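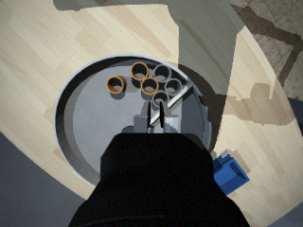

Der Wochenmarkt in Eller zieht um – und ich freu mich!

29. Januar 2022

So, jetzt ist es raus: Ab März steht unser Wochenmarkt in der alten Dekker-Halle. Ich hab es gestern Abend im Aushang am Rathaus gelesen, zweimal, weil ich es beim ersten Mal nicht glauben wollte. Geredet wird darüber ja schon ewig, und ich hatte mich innerlich darauf eingestellt, auch die nächsten Winter mit klammen Fingern auf dem Kirchplatz zu stehen und zuzusehen, wie mir der Wind die Papiertüte mit den Pilzen aus der Hand reißt (ist mir im November passiert, die Pfifferlinge aus dem Vorjahr waren mir noch in teurer Erinnerung, diesmal waren es zum Glück nur Champignons).

Für alle, die nicht von hier sind: Die Dekker-Halle liegt hinter dem Bahnhof, gleich neben der Unterführung. Früher wurden dort Gartenmöbel gelagert, danach stand sie leer, und zwischendurch war mal ein Getränkemarkt drin, an den sich außer mir scheinbar kaum jemand erinnert. Hohe Fenster, großes Tor zur Straße hin, ein ordentliches Vordach. Ich war beim Tag der offenen Tür im Herbst drin und fand es da schon schön, obwohl es nach altem Karton roch und das Licht in der hinteren Ecke flackerte.

Was sich ändert

Der Markttag bleibt, die Uhrzeit verschiebt sich ein bisschen. Bisher haben die Ersten ja schon eingepackt, wenn unsereins gerade mit dem Frühstück fertig war! Künftig geht es eine Stunde später los und dafür auch eine Stunde länger. Das kommt mir sehr entgegen, den Bäckern am Stand wahrscheinlich auch.

Laut Aushang gibt es in der Halle Platz für 30 Stände, dazu kommen 5 Plätze draußen unter dem Vordach. Die sind für alles gedacht, was raucht und brutzelt, also den Reibekuchenwagen, den Fisch und hoffentlich auch wieder die Maronen. Ob die Maronen wirklich kommen, konnte mir am Telefon beim Marktbüro keiner sagen, ich habe extra gefragt. Man hat mich sehr freundlich auf »in ein paar Wochen« vertröstet.

Die Standgebühren sollen im ersten Jahr gleich bleiben. Das hatte ich ehrlich gesagt nicht erwartet, so eine Halle will ja beleuchtet und geputzt werden. Am Käsestand war man am Donnerstag trotzdem skeptisch. Wer jahrelang auf dem Kirchplatz gestanden hat, kennt seine Kundschaft, und die Kundschaft kennt den Weg, auch im Halbschlaf. Dass ein Teil davon den Gang hinter den Bahnhof nicht mitmacht, kann schon sein. Meine Nachbarin von gegenüber hat bereits angekündigt, dass ihr das zu weit ist. Sie hat mir dann auch gleich ihre Eierbestellung in die Hand gedrückt.

Und wie kommt man hin?

Das ist für mich der eigentliche Knackpunkt. Zu Fuß sind es vom Kirchplatz durch die Unterführung nur ein paar Minuten, aber mit Einkaufstrolley und Treppe macht das keinen Spaß. Die Rampe auf der Nordseite gibt es, sie ist nur so steil, dass ich da mit vollem Korb auch schon mal Pause gemacht habe. Besser ist der Bus: Die Linie 54 hält ab März direkt vor dem Tor, allerdings nur an Markttagen. Wer aus Richtung Zamier kommt, kann also sitzen bleiben und muss nicht mehr am Bahnhof umsteigen. Das ist wirklich eine gute Nachricht, gerade für die Leute aus den Siedlungen da oben, die bisher mit ihren Kartoffeln an der zugigen Haltestelle gewartet haben.

Parken geht auf dem Schotterplatz nebenan. Der steht bei Regen gern unter Wasser, Gummistiefel in den Kofferraum schadet also nicht. Und Fahrradbügel sollen vor die Seitenwand kommen, versprochen sind sie jedenfalls. Ich werde nachsehen!
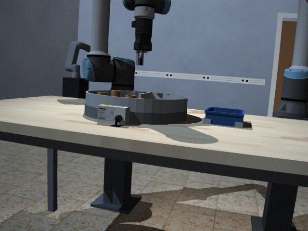
Was aus dem Kirchplatz wird

Da scheiden sich die Geister, und zwar heftig. Im Café Vurent am Eck (die mit dem guten Mohnkuchen) war am Mittwoch von nichts anderem die Rede. Die einen hätten den Platz gern ganz ohne Autos, mit Bänken und vielleicht endlich ein paar Bäumen, die anderen wollen ihn an allen Tagen als Parkplatz nutzen. Entschieden ist noch nichts. Im Aushang steht nur ein dürrer Satz, dass die künftige Nutzung »gesondert beraten« wird, und was das in Eller heißt, wissen wir alle vom Spielplatz am Mühlgraben.

Fürs Café selbst ist der Umzug natürlich bitter. An Markttagen war es dort immer rappelvoll, mit Lauchstangen unter jedem Tisch und beschlagenen Scheiben. Man überlegt jetzt, mit einem kleinen Kaffeestand in die Halle zu gehen. Ich hab sofort gesagt, dass ich komme, und zwar wegen des Kuchens! Ob es klappt, hängt wohl am Wasseranschluss, den gibt es bisher nur hinten links bei den alten Büros, und dort soll eigentlich der Fischhändler seine Sachen spülen dürfen. Da müssen sich also noch zwei einigen.

Das liebe Geld

Ein bisschen was kostet der Spaß auch. Für neue Lampen und einen Anstrich im Eingangsbereich hat die Gemeinde fast 3000 Euro eingeplant. Mir kommt das wenig vor, ich hab letztes Jahr unseren Flur streichen lassen und weiß seitdem, was Farbe kostet. Der Rest, also vor allem die Reparatur am großen Tor, geht auf Rechnung des Vermieters. So steht es im Aushang, und ich hoffe, so steht es auch im Vertrag.

Eine Heizung bekommt die Halle übrigens nicht. Es wird also trocken und windstill, aber warm wird es im Winter trotzdem nicht, die dicken Socken bleiben im Einsatz. Für Gemüse und Käse ist das ja gar nicht schlecht, und nach den letzten Wochen auf dem Kirchplatz nehme ich trocken und windstill mit Kusshand.

Wer einen Stand möchte

Es sind noch Plätze frei, vor allem an der langen Wand zur Bahnseite. Gesucht werden laut Marktbüro Honig, Blumen und jemand mit Brot, das nicht schon um zehn ausverkauft ist (den letzten Teil habe ich dazugedichtet, aber ich stehe dazu). Auch wer nur ab und zu verkaufen will, etwa Marmelade oder Setzlinge aus dem eigenen Garten, kann sich melden, dafür gibt es wechselnde Tagesplätze ohne festen Vertrag. Das Formular liegt im Rathaus im Erdgeschoss aus, gleich beim Fundbüro, und muss dort auch wieder abgegeben werden. Per Mail geht es leider nicht, ich habe es probiert und eine sehr höfliche Absage bekommen.

Bis Ende Februar läuft auf dem Kirchplatz alles wie gehabt. Ich bin nächste Woche wieder da, vermutlich beim Käse, und nehme auch gern Wetten wegen der Maronen an.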